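Mar 22, 2019
Notebook, brew corner, Zeltcombe workshop

Carried on from the last entry, where I'd got as far as deciding that the tea things should live on the big round table and then ran out of page.

Well, I've come round to it completely. The round table is a joy! I had my doubts when Corden offered it to us (pale blue, enormous, no obvious place to put it in a room with a curved wall) but against the brick it looks as though somebody planned it. You can get at it from nearly anywhere, and the kettle can sit right at the back by the wall, out of the way of elbows.

Things tried so far:

Kettle on the windowsill. Hopeless, steam all over the glass and a queue across the doorway.

Kettle on the little white table. Better, but the table is light on its legs and I didn't like hot water on it. It's now for bottles and bags and whatever people have in their hands when they come in, and it's good at that.

Kettle at the back of the round table, sachets either side of it, plants nearer the front. The winner by miles, and the one I'm writing up.

The plants were my idea and I'm very pleased with them. Both artificial, so no watering and no guilt in August when the place is shut. The leafy green one has gone in the middle, where its big toothed leaves have room to spread, and the reddish-brown feathery one in the white pot is over towards the right. I had them side by side to begin with and they fought. Apart, the red one picks up the colour of the bricks, and I keep looking up from the bench to admire it.
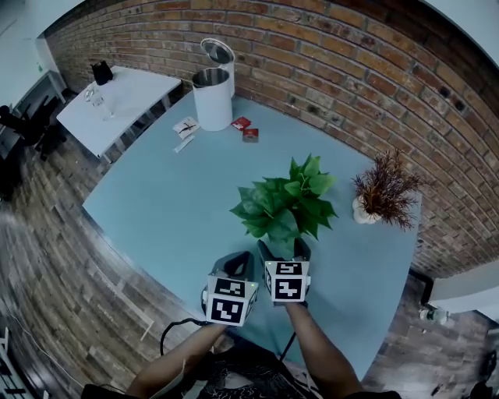
Faustino Hinojosa thinks the green one should go, or at least move. His note in the margin of the draft layout: lovely plant, wrong place, you can't reach the kettle without your sleeve going through the leaves, and if two people are making tea one of them ends up with a faceful. Swap it with the red one, which is thinner, and see if anybody complains.

Fair point about the sleeves. I tried the swap on paper and the feathery one looks a bit lost in the middle, but I'll try it for real before I argue. Another thought is to bring the kettle forward a hand's width and leave the plants be. Check the flex first.

Sachets. I'd like these kept flat on the table near the kettle and not in a tin. We had a tin (the Ekalmont one, with the dent) and everything at the bottom of it was forgotten. I found some in there that had gone solid. Laid out in the open you can see what there is and pick, and it's so much nicer for visitors, who never like to rummage. Tsao sell the plain sticks in boxes of 200, and we get through around 50 in a busy week, so one box ought to do us until the next order. Store the box in the cupboard and put out a few at a time.

Kettle lid. Please all of you, lid off and stood to one side when filling, then back on and pressed down properly before switching on. Ours won't click off by itself with the lid loose, and I came back to a room like a Turkish bath last month.

Descale: 3 spoons of citric acid, fill to the line, boil, leave it half an hour, rinse twice. Did this on Monday's list and forgot to tick it, so ticking it now. Came up beautifully inside.

Still to do

Try Faustino's swap, red in the middle, green to the right.
Felt pads for the feet of the white table.
Find a saucer or something small for used sticks and torn wrappers, as at present they go wherever.
Ask Corden if the chairs by the white wall are staying, I'd love four of them round the table.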